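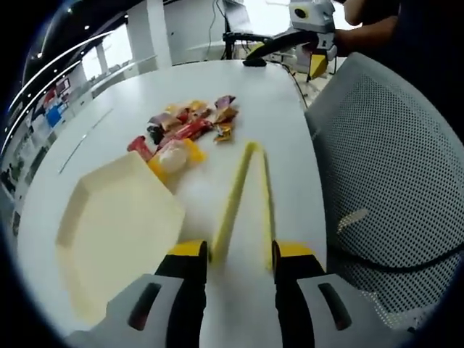
Wrapped snacks and a hexagonal tray on the white table, seen from the hand-held gripper.

A teaching session at Virach produces very little to look at. An operator holds a gripper with two long yellow fingers, closes it on a candy wrapper, moves the wrapper to a tray and opens it again. Then the next one. The robot that will eventually inherit the job is not needed for any of this.

Shagufta Mirani, who runs data collection for the company's Zernon project, prefers the hand-held tool to remote control for sorting work. With a leader arm and a video feed, her operators averaged 22 seconds per pick. With the tool in hand they average 7.

"The arm makes you cautious," she says. "You hover, you check the screen, you correct. The policy then learns the hovering."

Wrappers are a harder subject than boxes. Film slides and crumples, and the outline changes with every grasp. Operators are told to approach low, to close at one speed, and to leave a failed grasp in the recording if they recover from it. Géza Balogh, who reviews the demonstrations, discards those in which the fingers leave the camera's view or the wrist turns further than the target arm can follow.

The project's first policy was trained in July on 800 demonstrations. It handled flat packets well and pushed small twisted candies across the table – a fault Balogh traced to operators who had done the same thing with the fingertips before gripping.

Remote control has kept one role. When the arm stalls during a trial, an operator takes over through the leader arm, finishes the pick and hands control back. Those corrections are stored separately and given more weight in the next round of training, which begins with 9 new wrapper types.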